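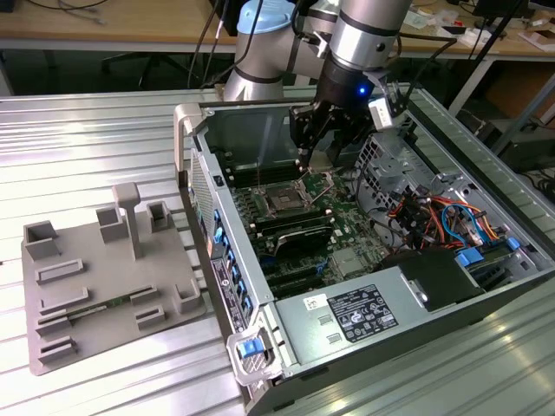

Tower on its side with the cover off and the CPU socket empty.

Search the newsletter
Type and press Enter

2 min read

2020-02-15

Desktop parts recovery at Conach

The Plekwood site has started on the Hilleo batch, 300 office desktops that came in on pallets at the beginning of February. Most are full-size towers with grips at the corners, which makes them easier to move than the slim models we handled last fall. They are also heavier, so please keep stacks to two high.

Each tower goes on its side before anything comes out. With the board facing up, the memory slots, the processor socket and the drive cage can all be reached without turning the case again. Power cables should be moved clear of the board first. A wire left lying across the socket area can catch on the retention lever, and we lost two boards to bent pins that way in the last batch.

Memory is tested and sorted by size. Drives go to the wiping bench in their carriers, and the carriers come back to us afterward. Heat sinks are cleaned and boxed with their screws. Power supplies stay in the case unless the fan is noisy or the label can't be read.

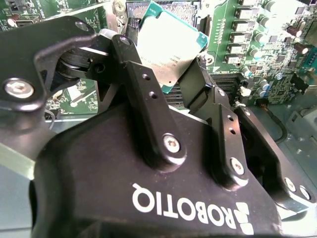 Processors are the part we sell most of, and the part that takes the most care. They should come straight up from the socket and be held by the edges. The model is normally read off the metal lid, but the print can be as washed out as it is on this one, with the green of the substrate showing around the sides. If you can't make it out under the bench lamp, put the chip in a tray marked "unread" and it will be identified on the test board. Don't guess from the case sticker – plenty of these machines were upgraded at some point.

Trays hold one layer only. Close the socket lever once the processor is out, and put a plastic cover over the socket if the board is going back on the shelf. We have about 500 covers in the gray cabinet, and more are on order.

Boards with damaged sockets go in the scrap crate by the loading door. Write the fault on masking tape and stick it to the case, not the board.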